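Your questions about the new arm, answered by me (Kulsoom Arain)

Since we switched the arm on at Marnadby I've had questions in the tea room, the car park and once through the door of the loo, so I've written up the ones I get most. I've packed and sorted here for years and I now look after the arm on the early shift, so I'm answering as someone who uses it. If you want the engineering, ask Softić, they installed it and they love a chat.

Am I going to lose my job?
No. We got this in writing in October and it's pinned up by the lockers. What changes is the mix of jobs. Three of us have moved off the picking bench so far and all of us put our hands up for it. If you'd like to stay on the bench, say so to your team leader, and please say it early!

What does it do all day?
It picks up soft things and puts them down somewhere else. Cloths, wraps, bags, anything floppy that has to get from one place to the next. It sounds dull and it is, which is why I'm happy to hand it over. On a good shift it gets through roughly 700 picks. Our best so far is 1,007, and yes, I did bring in a cake.

Is it faster than us?
Nope. Any of you would beat it over ten minutes. It just doesn't stop for a stretch or a whinge about the footy, so it catches up by lunch.

What is it bad at?
Anything scrunched up. A rigid box has corners and the arm knows where it is with corners, but a crumpled bit of cloth is a different shape every time. Sometimes it takes two at once, sometimes it takes a pinch of nothing and carries that very carefully across the room. When it's stuck it waits and the light goes amber, and one of us sorts it out.

So we're babysitting it?
A bit, yeah. I felt that way the first fortnight. These days I do the quality checks while it runs, and I get to the end of a shift without my wrist aching - I'd forgotten what that was like. I do miss the talking, though. The bench used to be four people gasbagging and the arm is no company at all. I've raised that with management and we've moved the check table closer to the others.

Do I need to be good with computers?
If you can work the microwave you'll be right. The screen runs on Breveo and there are really only a few buttons you'll touch. Training is 35 minutes plus a shift alongside me or whoever's on.

Is it safe to stand next to?
Stay behind the yellow line while it's moving. Press pause before you reach in, every time, even if it looks like it's finished. Tie your hair back and leave the lanyard on the hook.

Will I be paid more for running it?
There's an allowance once you're signed off. It's small, and I've told them so.

Is Durkness getting one too?
They've asked to come and have a look at ours. That's all I know, so please stop asking me. 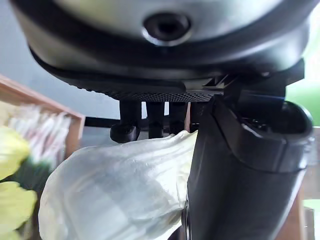
Marnadby Packing and Sorting Team

Comments (4)

Deb T
Thanks Kulsoom, the bit about wrists sold me. Can I do the training if I'm only on afternoons?

Kulsoom Arain
Yes Deb, afternoons is fine! Grab me at changeover and I'll put you down.

Grant
Didn't expect the fingers to look so chunky up close. Does it ever mark the cloth?

Kulsoom Arain
Not so far that I've spotted, Grant, but it's on my check sheet. If you find one with a crease that won't shake out, pop it in the blue tub for me.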